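Home Explore Alerts Messages Profile

Zemholm Desk Notes
@zemholmdesk · 28th April

Everybody in the Ullidthorpe swap group keeps telling me an old office Dell is the smartest 40 dollars you can spend on a computer. I have doubts. Thread.

Claim one: "they're so easy to work on." Fine, I'll give them the blue plastic. Blue tab by the power supply, blue on the expansion slots. Somebody at Dell wanted you to know where to put your thumb.

But easy to open and worth opening are separate questions. Have a look at how much is packed in once the side panel is off. 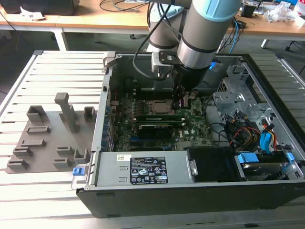

Dell desktop on its side, lid off, all three:

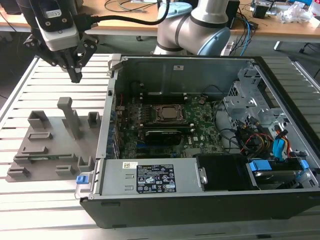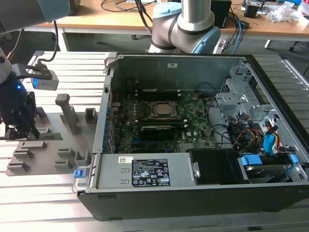 Claim two: "just drop in a better power supply." Measure first. Plenty of these office boxes use a shape and plug the maker picked, and the cheap one from Hokel may not fit either. I bought one in February. It's a doorstop now.

Claim three: "loads of room for drives." A metal cage full of holes looks roomy until you try to get a hand past the cable bundle. Two drives and you're swearing.

Claim four, my favorite: "it's as good as new." Haslam will sell you a refurb with a fresh sticker and a 50 dollar markup. Ask them what they did to it. I asked. "Tested." Tested how? No reply so far.

Do I think you should buy the 1299 dollar tower instead? No, I think that's a worse joke. I just want people to stop calling a used office machine an upgrade project when what they need is more memory and a clean fan.

If you do get one, take a picture of every cable before you pull it. You will not remember.

62 comments · 18 shares

cablegoblin: Mine has run for years with the original power supply. Leave it alone and it's fine.

tinroof_pat: "Tested" means they turned it on.

mossandsolder: Disagree on the drive cage, mine slides right out. Which model did you have?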